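From: Arlindo Quintana
To: growers-coop list
Date: Wed 20 October
Subject: Re: [growers] Piece rate and waiting hours at the Plollier packing shed

Dear Burgi, dear all,

Thank you for writing so openly. I answer on the list and not in private, as other members have asked me the same thing by telephone and I would like everyone to have the same answer. My comments are between your lines.

Burgi Imhof wrote:
> The evening shift at Plollier has stopped taking overtime since Monday.
> They say the piece rate was set in April, when the fruit was large and
> clean, and now with the small late apples they must handle many more
> to fill the same crate.

They are right in this point. I went to the shed myself and looked at the sheets for the last two weeks. An experienced packer who filled 118 crates in a shift in early September is now happy to reach the nineties. The rate per crate did not change, so the pay went down for the same hours and, in my opinion, for harder work. When we agreed the rate we spoke only of the early varieties. I was in the room and I did not think of it either.

> Also they are not paid for the waiting when the lorries from Cao come
> late. Last week the line stood still for two hours and they were told
> to stay.

This one is more difficult. The contract says that waiting time is paid after 30 minutes if the supervisor has signed for it. On that evening the supervisor was at the other building and did not sign anything. I have asked the office to pay it nevertheless, and I have their yes by telephone, but I do not have it in writing yet. Please tell the shift this exactly as I say it, so that they do not count on money which is promised only by voice.

> Some of our members think we should bring in a contractor for the rest
> of the season. Trener has people free, they say.

I would be against it. First, I have seen the Trener offer and it is 882 per day for a team of six, without transport. With the transport we pay more than if we simply raise the rate for our own people. Second, most of the evening shift has been with us for several harvests and they know the grading. If we replace them in October, they will look for work in the greenhouses in winter and will not come back to us in April for the thinning. We had this once with the pickers and I don't wish to repeat it.

> What do you propose then?

I propose the following, and I ask the members to write to the list if they disagree:

- From this week, a second rate for fruit under the small size. It should be set so that an average packer earns what she earned in September.
- Waiting time is written down by the line leader and the supervisor signs the next morning at the latest.
- Overtime stays voluntary until the end of the season. It was always voluntary on paper, but I have heard that it was not always asked in that way.

For the total cost I come to 833 per week for the co-operative, if we have the same quantity as until now. If the Pluromia variety comes in stronger than we expect, it will be a little more. I can send my calculation to anybody who wants to check it — please do check it, I made it late in the evening.

> And is the meeting still on Friday?

Yes, at seven, in the small hall beside the weighbridge. Two people from the evening shift will come and speak for the others. I would ask that we let them finish before we start with our own questions. At the last meeting there was a lot of talking at the same time, also from my side.

One more thing, for those who deliver this week: the gate on the river side is closed because of the drain works, so please come in by the main road and leave space for the tractors to turn.

With kind regards,
Arlindo
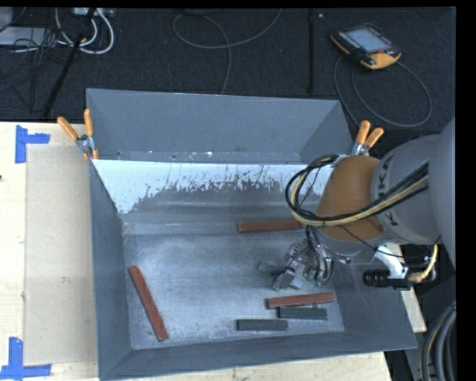
Grey metal bin with three reddish-brown bars inside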